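FOR IMMEDIATE RELEASE

Tenants march through Flurnwood to ask for a freeze on rent increases

FLURNWOOD, 18th November — My name is Rangi Faulkner, I rent a two-bedroom on Tapsell Street, and I've never written a press release before, so bear with me! The Flurnwood Renters' Network asked me to put this one together because I was at the front of the march this afternoon with the megaphone (my voice is pretty much gone, which is why you're getting this in writing).

Over 1,000 of us walked from the bus depot to City Hall to ask the council for one thing: a freeze on rent increases until it has voted on the tenant protection ordinance. That ordinance has been sitting on the council's desk since February. In the meantime a lot of us have opened letters from our landlords, and they weren't nice letters.

I'll tell you about mine. My building is one of six that Hevora Property bought last year, and my rent is going up by a third. Same kitchen, same window that won't close, same dryer in the basement that eats quarters. I talked to people on the march from all six buildings and we could practically finish each other's sentences.

The crowd was a real mix — students, nurses coming off shift, a bunch of retired folks from the Mekby Towers who had made a banner out of old bedsheets that said "WE LIVE HERE." There was a drum line from the high school, too. People on the sidewalk clapped, and quite a few of them stepped off the curb and joined in around Tapsell Square.
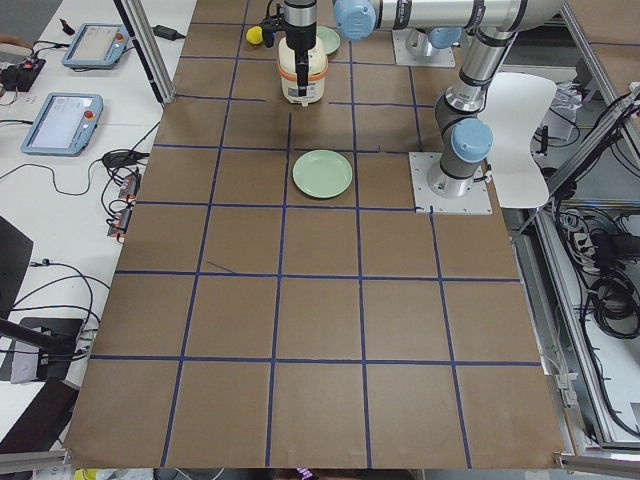
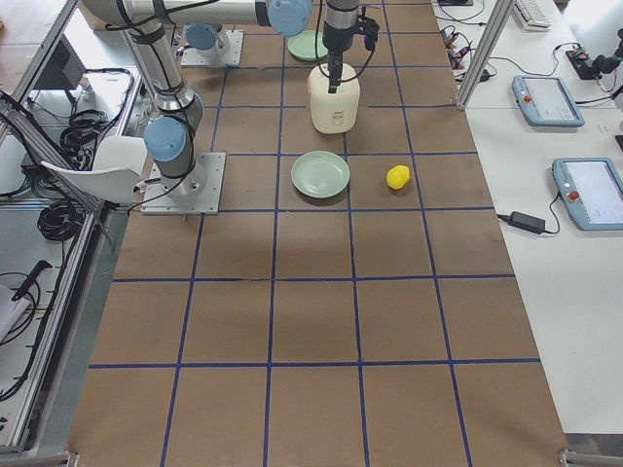
When we got to City Hall we handed over a petition with 981 signatures, every one from a renter with a Flurnwood address. A clerk took the box and gave us a receipt, and I've got that receipt on my fridge now. The mayor's office says the petition will be passed along to council members before their next session. We would like a date for the vote as well, and we said so, loudly.

My neighbor Flynn Maihi spoke from the steps. He has lived in the Mekby Towers for most of his life and he'd never talked into a microphone before today.

"I raised my kids in that apartment," Flynn said. "I'm not asking for anything fancy. I want to know in the spring that I'll still be there in the fall, and I want the people in this building behind me to say out loud whether they're going to help."

I think that's the bit everybody went home talking about, me included.

What we're asking the council to do is pretty short. Freeze increases until the vote. Require 4 months' notice before any rent hike. And set up a repairs line that a human being picks up, please, I have spent enough of my life on hold.

We invited Hevora Property to send someone to talk with tenants at the march. We haven't had a reply so far, and the invitation is still open.

The Network meets at the Tapsell Street library, in the room upstairs, and any renter in the city can come. You don't have to be a member and you don't have to speak. There's coffee and there's usually a tray of something baked. Bring your lease if you have questions about it, and bring any letters you've gotten too.

Reporters who want to talk to tenants from the Hevora buildings or the Mekby Towers can ask for me or Flynn at the library's front desk, and we'll call you back — Flynn first, probably, until I can talk again.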